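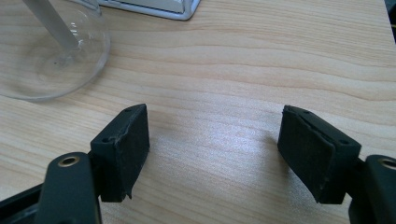
Posted by Syafiqah Chong on 22 April 2021 | Filed under: Work diary

Stemware on the hand-held unit again. The felt-like face on the right pad is lifting along its upper edge and the left one has a ragged bit hanging off the bottom. Both still close square. Entered in the wear log, new pads requested from Conico.

Count stands at 3793 recorded picks, of which 372 rejected, mostly for a grip taken too high on the stem. The pale tabletop throws back a lot of light between the jaws. Asked for the lamp to be moved before the next batch.

Edeltraud Rieger did glass polishing and packing at Harahap for years and now spends her mornings with the gripper in her hand. Her rejects are fewer than mine. She turns the wrist slightly before closing, which was in none of the written instructions, so I have added it to the sheet.

The packing line goes over to Pimen in August. Manning per shift drops to two, one at the infeed and one on inspection. The others have been offered recording work or a transfer to the warehouse. Edeltraud asked what the recording grade pays once the recording is finished. I had no figure and have put the question to the office in writing.

My wrist aches after a full session. Suggested a change of hands every hour. Pads to be measured tomorrow, left one first.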